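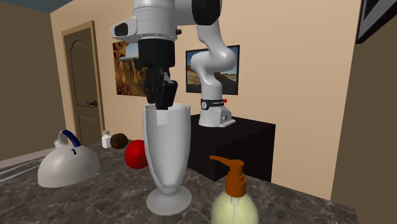 3 min read

I've been setting up my arm cell in simulation before touching the real one for a while now, and for the last few months I've done it in Trudthorpe, the layout package from Civeck. A few of you asked whether it's worth the money (a seat costs $60 a month, no annual discount that I could find), so this is my long answer.

The job first. I needed a kitchen cell: one arm, a two-finger gripper, a pedestal, a counter full of stuff to pick up. The pedestal in my setup is a black cabinet with the arm's base sitting on top, a step back from the marble counter, and getting that distance right is the whole reason I wanted a simulator. I moved that cabinet so many times! Too close and the elbow folds up when you work near the base. Too far and the wrist can't point straight down over the front of the counter. Trudthorpe lets you drag the cabinet and have the arm follow with it, and it keeps your target poses where they were, so you find out right away which ones you just lost. My old tool made me rebuild the whole chain every time.

The tall footed glass is my favorite test piece. I send the fingers straight down into the mouth of it, tips just under the rim, and if anything in the calibration is off I see it there before I see it anywhere else. A flared bowl is forgiving at the top and gets mean lower down. My tool offset was wrong for the first week (my fault, I measured the flange from the wrong face) and it was the glass that gave it away.

Setup took me one long evening. The installer is fine. The sample room loads with a door, landscape pictures on the walls and a marble top, and I never bothered to change the decor. Importing the arm was easy, importing the gripper was less so. Trudthorpe wants its own collision shapes for the fingers, and the automatic ones came out fat. I redid them by hand with Annelies Berchtold's write-up open in the other window, and I'd tell anybody to start there and skip the official page.

Looking after the thing is where my opinion gets mixed. Every update resets the joint limits to factory values. Every single one! I keep mine saved in a text file now and paste them back in, and then I run the glass test again before I trust anything. The contact settings also need babysitting. With the solver at 50 steps the fingers jitter on smooth props, and at 4000 my laptop sounds like a hair dryer. You'll have to find your own spot in between.

Props are a mixed bag too. I like that you get awkward shapes, like the kettle with its arched handle and the soap dispenser with that long nozzle sticking out sideways. The pump bottle ended up near the front of my counter and it's a good obstacle for planning around. But the weights on the stock props are silly, so go in and set them yourself.

Support is slow but decent. I filed ticket 2862 about the joint limits in January and got a polite reply from Wim Van Dijk, with a workaround (the text file, basically) and no date for a fix. I can live with that, but I'd rather not have to.

Would I buy it again? For working out a pedestal position and checking tool offsets, yes, easily. I tried Holst before this and it looked prettier, but I spent my evenings fighting menus. If you mostly care about how things behave once they're gripped, I'd wait for the next release, or at least use up the free trial on your own gripper before paying.

Four stars from me. The fifth one is theirs when my joint limits survive an update.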